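4.2 Setup and Upkeep of the Fixture Cell

The cell used in all experiments was built once and then kept in service during the whole study. Because small changes in the hardware had a large effect on the results of the insertion task, we report in this section how the cell is arranged, how it is checked before each session, and which repairs were needed. The learning method itself is described in Section 5.

The cell is built around one arm with a two-finger linkage gripper. A small camera is mounted at the wrist and looks along the fingers toward the work. The parts are held on a gray plastic fixture board, which was designed in our laboratory by Tae-yang Cheon and printed in two versions. The first version had sharp outer corners, and one corner broke when the arm touched it during a calibration move. The second version has rounded corners and is the one used for all reported trials. The board stands upright in front of a ribbed metal panel, and an aluminum rail runs across the top of this panel.

The position of the board is the most sensitive value of the cell. In the early phase we fixed the board with two screws at its lower edge only. After long sessions the upper edge had moved away from the panel, and the error was largest at the socket holder, where the accuracy is needed most. We therefore added a second pair of screws behind the upper edge. These screws are tightened by hand with a short driver, first lightly on all four points and then fully, in diagonal order. When the order was not respected, the board took a small twist that could not be seen by eye but could be felt in the force signal during insertion.

After any work on the board, the operator runs a reference check. The arm picks up the blue test part, brings it to the socket holder at the upper right of the board, and holds it there at low speed while the force values are recorded. The test part is used in place of a real module, so that a wrong pose does not damage anything of value. Figure 3 shows a wrist view from the cell. 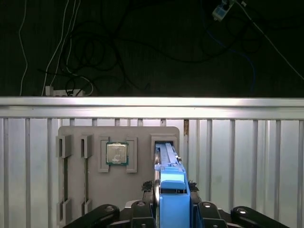

Figure 3. Wrist camera view of the fixture board. The gripper holds the blue part in the socket holder at the upper right; the processor sits between the two bracket frames.

The reference check is accepted when the side force stays under the limit that was stored for the current pair of finger pads. If the limit is passed, the operator does not correct the pose in software at once. First the screws, the pads and the linkage are inspected in this order. In our experience, a software correction made too early hides a mechanical fault, and the fault then appears again later in a form which is harder to find. We made this mistake in the first month, and the trials recorded with the wrong correction, 31 in total, were removed from the data set.

Finger pads. The black pads at the inner tips of the fingers are the part that wears most quickly. With use their surface becomes smooth, and the held part begins to turn in the grip when it meets the edge of the socket. We replace both pads after 200 insertions, also when only one of them looks worn. If a single pad is replaced, the two sides have different thickness and the part is no longer held in the center. The old adhesive must be removed completely, and the new pads are left under light clamping overnight. The pads in this study were purchased from Callano in one order, and we did not mix them with pads from other sources.

Linkage. The gripper links turn on metallic pivot bolts. Niloufar Khosravi noticed in September that the fingers closed with a small delay on one side. The cause was a pivot bolt which had become loose and allowed the link to tilt. The repair was simple: the bolt was taken out, cleaned, and put back with thread locker of medium strength. Too much tightening is also a problem, since the link then moves with friction and the grip force is reported too high. The rule we follow is that the open gripper, with the drive released, must move freely when one finger is pushed by hand. This test is done at the start of each session and takes less than one minute.

Camera. The wrist camera is removed only when its cable must be changed. After it is mounted again, the full hand-eye calibration is repeated with 70 poses. We tried a shorter procedure with fewer poses, but the result depended too much on which poses were chosen. Reflections were a second difficulty. The aluminum rail and the ribbed panel are bright under the cell lamp, and the automatic exposure of the camera reacted to them by making the matte board too dark. We solved this by setting the exposure to a constant value, adjusted on the board alone. The rail is now very bright in the images, but no part of the method uses this region.

Cables. The cables behind the rail are kept outside the space in which the arm moves. We first guided the camera cable along the same path as the power cords, and the image stream was interrupted several times in one afternoon. The camera cable now follows the arm, with a free loop at the wrist joint, and has its own connection to the computer. The operator moves the arm slowly through its full range after each change of a cable and watches that the loop is neither pulled nor pressed.

Log of the cell. All work is written in one text file, with the operator, the part touched and the result of the reference check. Do-yoon Na wrote a small script which reads this file and adds the state of the cell to every recorded trial, so that each trial can be connected to the pads, board and calibration in use. With this information we found that the success rate did not change suddenly after a pad replacement, but decreased slowly in the last part of the pad life. For this reason the trials compared in Table 2 were balanced with respect to pad age.

Two limits of this setup should be mentioned. The force limit of the reference check was selected by hand, and another gripper would need another value. Also, the check tests only the socket holder at the upper right. A fault which affects only the slot holders on the left side of the board would pass the check, and for these positions we depend on the calibration.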